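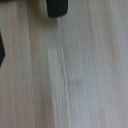
Por Equipa Noderwood – Relatório de progresso à Chauvin – 21 Aug 2021

Os tampos claros de Vikport continuam a ser o ponto em que temos mais dúvidas. O veio é fino e direito, sem nós, e o tom passa do bege ao cinzento pálido na mesma peça. A Nirnum garante que a diferença se esbate com o acabamento – ainda não vimos prova disso.

Dos 300 tampos previstos, aceitámos 200. Outros 15 aguardam segunda opinião. O prazo de outubro parece-nos otimista e preferimos não o confirmar. Pedimos que a próxima tranche fique retida até recebermos as amostras acabadas, prometidas já duas vezes.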